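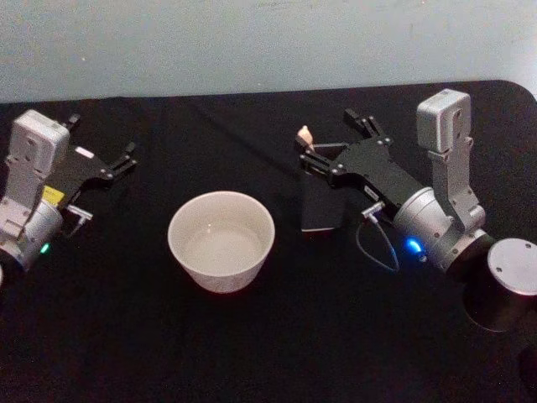
Black tabletop, plain gray wall

How to Clean Gritty Tripod Leg Locks

If your Stonix crunches when you twist a leg, that is beach. You can ignore it until August, as I did, or fix it in 26 minutes.

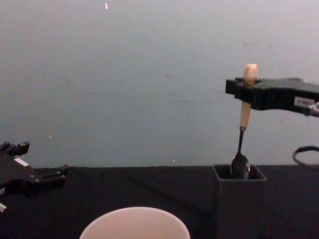 By Sheila Mottram

Do one leg at a time. Unscrew the lowest collar all the way and pull the section out slowly. Two plastic shims will try to escape under the fridge. Note which way up they were — a phone snap beats memory.

Wipe the tube with a damp cloth, then scrub the threads with an old toothbrush. Retire the toothbrush.
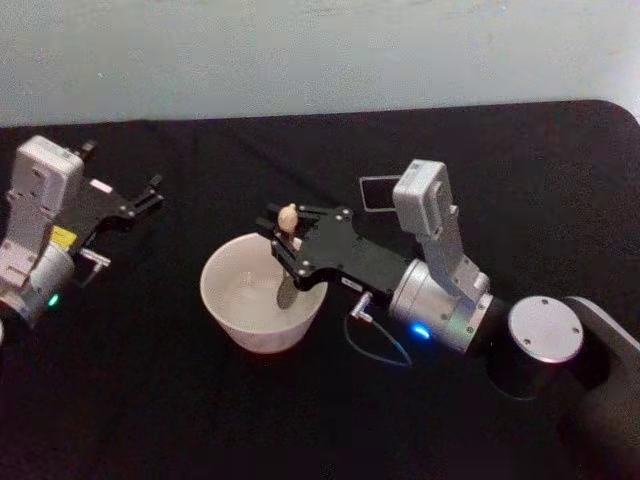 Let everything dry overnight before you go near the grease. A pea-sized dab per collar is plenty, and keep it off the shims, or the leg will sink gracefully mid-exposure.

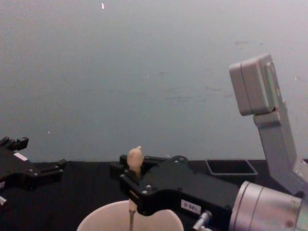 Sheila Mottram
Repairs columnist, Plovdale

Refit the shims, slide the tube in and tighten by hand. Repeat for the other collars. My tripod has six, and I resented the last one.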